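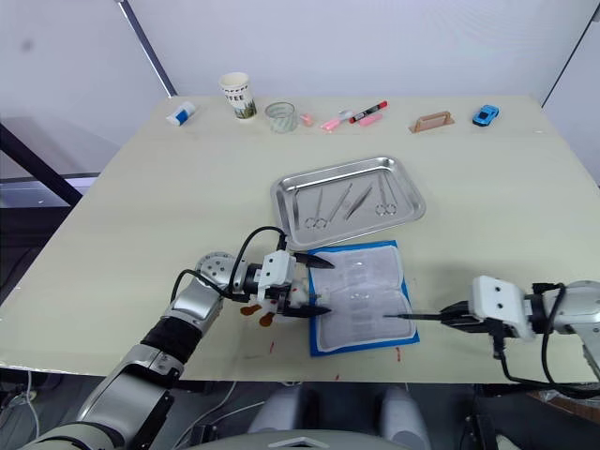 Filed under: Workspace and Layout Studies

3.2 The bench and what stood on it

The layout trials at Leone used one pale table pushed up to a white wall. The working area in the middle was kept for the instruments and whatever they came in. Small everyday items were left in a row along the back edge, among them a paper coffee cup, a short clear glass and a blue toy car. We kept these on the table because learners at Leone, in the interviews held in May, said that they rarely practised on a clear surface. A table at home has cups and pens on it, and the layout has to work beside them.

The instruments came from a practice pack of the kind sold to beginners. Figure 1 shows the pack open in its blue wrapper, with clear film still over part of it. The steel pieces sit in shaped slots in a white inner tray: ring-handled scissors, forceps, long tweezers and a scalpel. The stainless-steel tray behind the pack is empty. We refer to this as the "pack first" layout, as the learner has the pack at the front and the tray beyond it.

Figure 1. Pack first layout. Opened instrument pack in front of the empty steel tray.

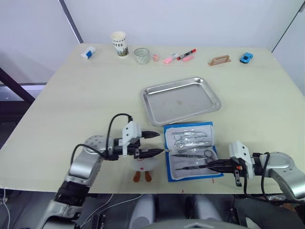 3.3 Tray and pad

In the second layout the instruments lie in the steel tray and the practice pad takes the place nearest the learner. They are set side by side at a slant, scissors on the outside and the thinner pieces between them. Ring handles point towards the near edge of the table. The pad has a bright blue border, which makes its outline easy to find against the pale top, and it lies directly in front of the tray.

Two points came up more than once in the learners' notes. The first was the slant. Most preferred it to a straight row, though left-handed learners asked for it to be turned the other way, and we did not test that. The second was the shine of the tray. Under the ceiling light the raised edges reflect strongly, and the thin instruments were said to be harder to pick out than the scissors. A cloth lining was suggested — we left the tray bare so that both layouts used the same things.

Figure 2. Tray and pad layout. Instruments slanted in the tray, with the pad in front. 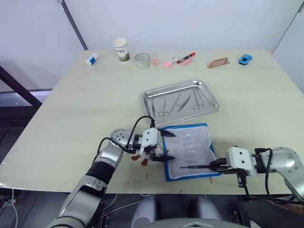 Gemma Guerra

Clearing the table was treated as part of the exercise. The 13 learners were asked to leave the middle of the table ready for the next person, and were given 11 minutes for it. Written instructions covered the instruments and the pad only. They said nothing about the soft items, such as a blue pouch with a small white toy hanging from it by a string, and practice differed a good deal here.
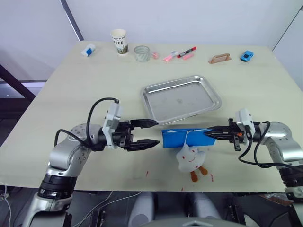 Some learners put such items away first and dealt with the steel afterwards. Others left them until last, or set them down next to the tray, where they took up space needed for the pad. Rebecca Fiore's earlier notes from Tradholm record the same thing for pens and phone stands. We would now add one line to the instructions, asking for anything soft or hanging to be moved before the tray is filled. The wording has yet to be tried with a new group.

Contact the Leone layout group | Back to top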